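Tretstead open day recordings

Recordings from the December open day at the Tretstead lab. Visitors came in groups and watched the two-arm station handle breakfast things. Colleen Gill ran the station, and Kumaresan Thomas kept the log.

Contents
305 episodes, 28 of them marked as failed. Failed episodes are kept – please don't filter them out without saying so in your results.

Objects on the table were a milk carton, a tray and a mug on a stand. Positions changed between episodes.
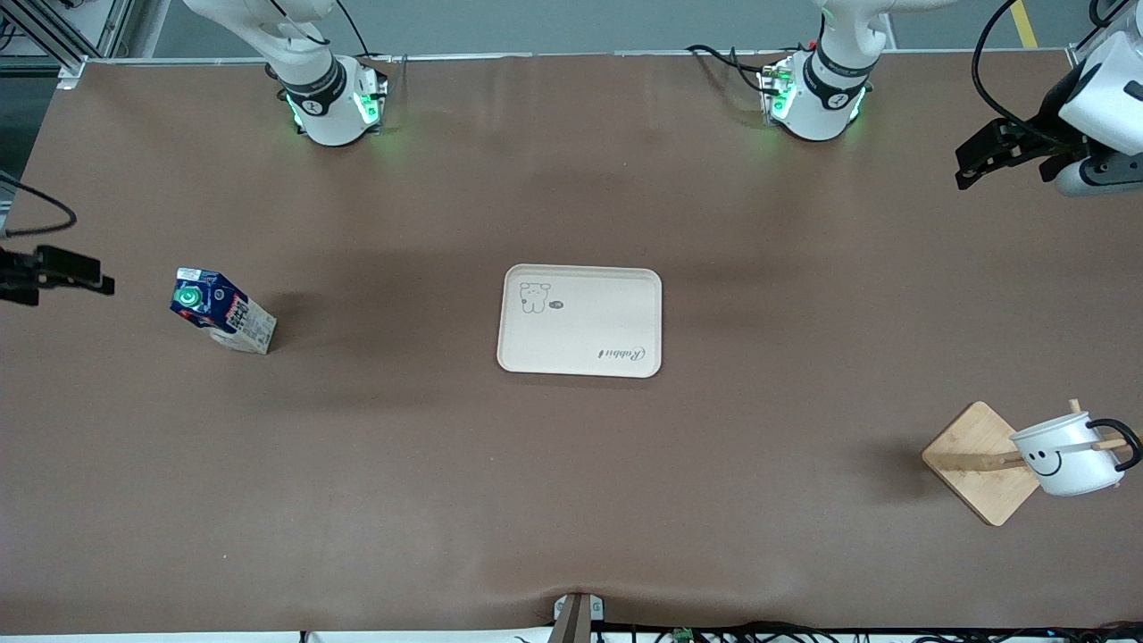

Each episode has one folder with the video from the fixed camera, the joint log for both arms and a short text note. Notes were typed between groups, so spelling varies. Episode 13 has no joint log for the left arm.

Left and right are the robot's own, so they are swapped in the fixed camera view.

Visitors are not recorded. Audio was off all day.

Questions go to Balakrishnan Pinto at Filumis.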